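Sorting Mixed Small Items for the Campus Lost-and-Found
Project report by Yichen Ren and Faisal Hashmi
Packaging and Materials course, Drulwood

Why we picked this

Every December the front desk at Drulwood ends up with a pile of small stuff, and it all gets thrown in together. We wanted to know which kinds of objects suffer most when they share one hard container, and what a cheap fix might look like. It sounds like a dull question, but we loved working on it!

What we used

Our objects were ordinary things you'd find in a coat pocket or on a kitchen counter: sunglasses, a clear drinking glass, small blocks, crumpled wrappers. We kept each mix small so that every item had room to shift. The container was gray metal with sloping sides, and our whole budget was 375 dollars, most of which went to replacement glasses and liner samples.

We ran 7 mixes over 4 weeks. After each one we wrote down where things had ended up and checked every surface under a desk lamp (Faisal has far better eyes for scratches than I do). 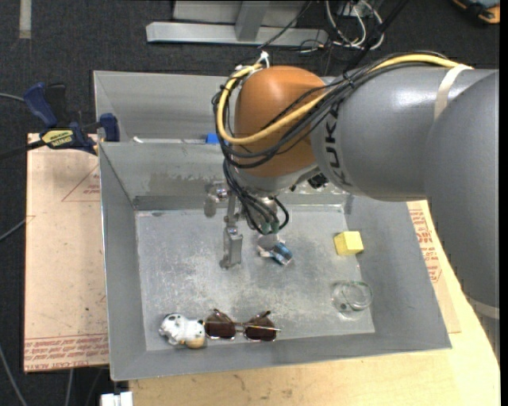
Sunglasses turned out to be the most interesting item by far. Folded temples give the lenses very little protection, and a thin frame catches on almost anything near it. Clear glass was a different problem – it picks up few marks, but it is surprisingly hard to spot against a worn floor, so people reach in and knock it. Blocks were tough and did most of the damage to their neighbors. Wrappers did no harm at all, and we got fond of them.

Liners

We tried felt from Talpur and a foam sheet from Preltutdale. Felt won in 6 of the 7 mixes. It stayed flat on the floor, and a dark color made the glass much easier to see. The foam curled at the corners and things slid underneath it.

Next steps

We'd love to repeat this with keys and earbuds, and the desk staff at Brirkivstead have already offered us a shelf for the spring. Our notes and the felt pattern are in the course folder.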